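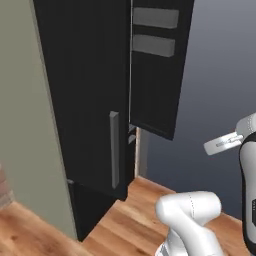 Zirau Kitchen Pack for arm simulation

Reviewed 2022-10-20 by Leopoldo Ochoa

Price: 800 per seat, per year
Tasks included: 58
Support: email only

Zirau sells this as a ready-made set of household tasks for people training arm policies in simulation. You get cabinets, drawers and appliances with working hinges, plus recorded runs for each task. The sales page says it will "close the gap to the real kitchen." I have read that line on a lot of sales pages.

The double-door cabinet is the best thing in the pack. It has a long bar handle, bins on the inside of the door and a hinge you can stiffen from a config file. The wood floor looks good too. Looks were never my worry, though. On the default settings the door swings like it weighs nothing, and a policy that learns on that door will learn bad habits.

The pack ships with 3441 recorded runs. Jintana Nilsuwan went through the cabinet set with me and we threw out 9 where the fingers pass straight through the handle. Zirau calls the runs "hand-checked" – by whom, I'd like to know.

Setup took most of an afternoon. The Plirna importer drops the friction values without a warning, so enter them again by hand.

Worth buying? If you need cabinet tasks and have time to fix the physics, maybe. Gavalas costs more and has fewer objects, but its doors have some weight to them. Ask for the trial license first, and test the doors before the demo scenes.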